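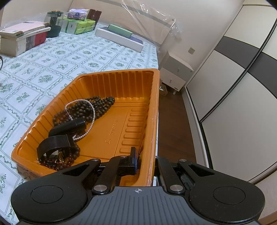 Prakash Rai asked under the first version of this page whether the Skarkeo hand gripper is worth it if you only want to record a few jobs at home, and could I please write down how to set it up, as the leaflet is useless. Fair. Updated Apr 4, 2024.

Short answer to the first bit – yes if you'll do more than a weekend of it. Otherwise hire. Brinda do them by the week.

What you get
Gripper, two spare finger pads, cable, leaflet. No case. Mine was 83 pounds second hand from Donal Rafferty, so check the pads if you buy used.

Before you start
Charge it fully. First charge is slow, leave it overnight.
Update the software. Version 2 or later, the older one drops recordings.
Wipe the pads. Dry cloth only, no spray.

Setting the fingers
1. Squeeze fully shut. Hold till the light goes steady.
2. Let go completely. Dont help it open with your other hand.
3. Save. If it grumbles, do both steps again, slower.
Redo this every time you change a pad. I forgot in August and lost a whole afternoon of takes.

Gripping a tray or tub by the wall
One finger inside, one outside. Come down from above, keep the wall square between the pads, then close. Go in at an angle and you get one pad touching and the whole thing skids.
Straight stretch of wall is easier than a corner. Rolled rims are a pain – get below the rim if there's room.
Close gently. Stop when both pads touch, then a bit more.
Slide first, lift later. A tray held by one side wants to tip, and anything in it goes with it.
Go slow. Slower than that.

Recording
Start, wait a moment, do the job, let go, back off, stop. One job per take. Delete the fumbled ones the same day or you'll never rememeber which they were.
Card holds 800 short takes for me. The leaflet says 1,000, never got near it.

Grumbles
Heavy after an hour. Trigger is stiff for small hands, Shiela Cabrera gave up on hers and swapped it for the lighter Salinas one. Spare pads only come from Costetwood and postage is silly.

Would still buy again. Pad changing to follow when I've got the new set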